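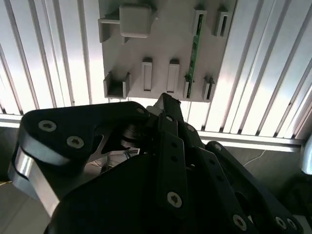 The Drawer of Dead Remotes

Every house has one. Ours is in the kitchen, under the silverware, and it holds 14 remote controls for a household with one television. I know there are 14 because I dumped them on the counter one evening in October, meaning to throw out the ones that no longer worked. By bedtime they were all back in the drawer.

The trouble starts with the question of what each one is for. Some give you a clue. The Nulen has a button marked FIREPLACE, and we have never had a fireplace. The Melent is long and gray and belongs to a DVD player that went to a yard sale two apartments ago, presumably to a buyer who now has to get up to press play. The rest could open a garage in Ohio for all I know.

I come from keepers. My parents had a hall closet you opened with one shoulder braced against the door, and behind it were phone cords, slide trays, and the lids of blenders. Whenever anything in the house broke, my father would go into the closet for an hour and come out with something that was almost the right part. Then he would drive to the hardware store.

That store was Lumbantobing, and it was the best place in town to be a hopeless case. You carried in your broken piece wrapped in a paper towel, like a tooth. A man in a green apron turned it over a few times and walked off without a word. If he came back with a match, you paid almost nothing. If he didn't, you had still been taken seriously by a professional. The building sells smoothies now.

The modern version is an online forum called Bernano, where people discuss universal remotes. I went there for one code and stayed until two in the morning. The thread I needed had 3,839 replies, and as far as I could tell the first 2,573 concerned whether the original poster had tried fresh batteries. (He had. He was getting short about it.) The code I finally found turned on the neighbors' TV. I could see it through their window, a cooking show, very loud. I went to bed.

My wife takes the view that a thing unused for seven years can go. She's a reasonable woman, and she has a shelf of 7 empty hatboxes, which we don't discuss.

Last month the television's own remote quit. I tried the others one after another, standing in my socks, pointing them like a man casting spells. The Melent changed the volume. It only goes up, but we've been living with that, and the drawer stays where it is.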